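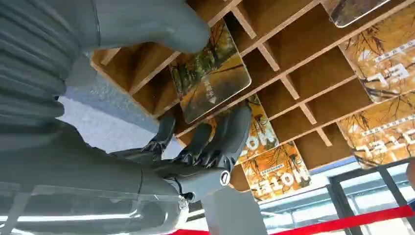 Tutesora Community Help > Furniture and storage > Shelving

Plywood book cubbies out of square on carpet tile or roll carpet

Posted by Rachid Hajji, 3 January 2019

I look after a reading room in Mamville with a wooden shelving unit built as a grid of small square compartments. The material is plywood, light brown, with a clear finish. The dividers are 12 mm and halved into one another at the crossings. It was supplied by Mirier as a flat kit and I assembled it in place. It has only a thin back panel.

The problem is racking. Measured corner to corner on the front face, the two diagonals differ by 3 mm. The compartments at the bottom are visibly tighter at one side than the other, and the taller books catch on the divider above when they are pulled out. Empty, the unit moves if pushed at a top corner and does not fully return. Loaded, it moves less, but I would not call it rigid.

It stands directly on carpet. I put a spirit level on the base and it reads level front to back. Along the length the bubble sits off centre, though still inside the lines. I have not lifted the carpet to check the floor and would prefer to avoid that.
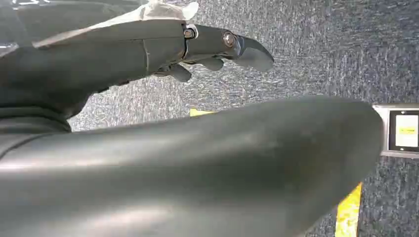 Floor covering in the same room. Low pile, fine texture, mixed grey, blue-grey and white flecks.

What I would like to know:

Is the carpet the likely cause, or is it the missing back panel?

If I pack the base, what should the packers be made of, and where should they go?

Can the unit be fixed to the wall without first correcting the diagonals?

The books are mixed sizes, mostly thin hardbacks for children. They are displayed with the covers facing out. Some compartments are full and some have a few books leaning. I can empty the whole unit if necessary but it takes most of a morning and everything has to go back in order.

oddleg_caliper

Two separate faults, and you should deal with them in this order.

First, the floor. Low-pile carpet compresses under a loaded base, but it compresses fairly evenly if the base is a continuous rail. It compresses unevenly if the base sits on feet, or if one end of the rail lands on a gripper strip at the edge of the carpet. Gripper strip is a common cause. A unit pushed close to a wall has its back edge on the strip and its front edge on pile and underlay, and it leans forward by a small amount. You say yours is level front to back, so that is probably not your case, but check the ends. If one end runs up to a side wall, it may be sitting on the strip there.

To check without lifting anything, press along the carpet with your thumb, working away from the wall. The strip is felt as a hard ridge.

Second, the lack of a back. Halving joints in 12 mm ply locate the dividers but do very little against racking. There is always some clearance in the slots or the kit could not be put together. Each joint contributes a small amount of play and over the whole grid it adds up. A thin sheet fixed across the rear will stop it. Plywood or hardboard will both do.

Method:

Empty the unit. Do not try it loaded.

Pull it forward far enough to work behind.

Level the base along its length with packers. Use hard plastic glazing packers, flat, under the rail and directly below an upright. Packers placed between uprights will let the rail bend. Do not use folded card or softwood offcuts, both of which go on compressing for weeks.

Wait a day and check the level again.

Measure both diagonals. Pull the longer one in with a ratchet strap from corner to corner until they match. Go gently and put a scrap of cloth under the strap at each corner to protect the edge of the ply.

With the strap still on, fix the back. Screw into the outer frame first and then into the internal dividers. Drill pilot holes for all of them. Screwing into the edge of thin ply without a pilot will split the plies apart. Then release the strap and measure again.

If you don't want a full back, a partial one across the top row and the bottom row is a reasonable compromise. It leaves the middle open and gives most of the stiffness.

On the wall fixing: square first, fix second. If you fix it while it is racked you hold the error in place, and every bracket carries a side load it was not meant for.

mrs_t_lowry

We had something like this at a playgroup and just put the heavy books at the bottom. It settled down after a bit. Are you sure it isn't the books being too tall? Ours were.

Rachid Hajji

Some are close. I tried the same book in several compartments along the bottom row and it clears at one end and catches at the other, so I am satisfied that the opening is changing and not the book.

I felt along the carpet as suggested. There is a hard ridge at the left-hand end, parallel to the side wall, and the end of the rail is over it.

oddleg_caliper

Then that is your level fault. You can either move the unit away from that wall until the rail is clear of the ridge, or leave it there and pack the rest up to match. Moving it is better. If the room doesn't allow it, pack under each upright in turn, starting next to the high end, and recheck after every one.

bench_and_batten

Agree with nearly all of the above. A few additions from fitting these in schools.

Check the dividers are fully home before you strap it. On a grid like this it is common for one crossing to be sitting slightly proud, which holds the neighbouring ones apart. Run a 500 mm straightedge along the front edges of each row and look for light beneath it. A rubber mallet and a block will seat a proud joint. If you knock the divider directly you will bruise the edge.

For a back panel I use screws 16 mm long into the frame, provided the panel itself is thin. They need to go in dead straight or they break out through the face. Panel pins are quicker but work loose in anything that children lean on.

Use a restraint bracket at each top corner, into something solid. If it is a stud wall, find the studs. I would do this on any open grid in a room used by children, whatever its height, as they climb them. El Fassi do a slotted angle bracket which allows a little vertical movement, useful on carpet where the unit will drop slightly once the books are back.

When reloading, fill from the bottom and work evenly from both ends. Bookends in the part-filled compartments will stop books leaning on the dividers, though the load from a few thin hardbacks is small.

Rachid Hajji

Moved clear of the ridge and packed at one upright. One crossing in the second row up was proud, as described. I seated it with a mallet and block, strapped the frame and fitted panels across the top and bottom rows. The diagonals now agree as closely as I can read the tape. Brackets are on order and the books are going back in the meantime, lower rows only.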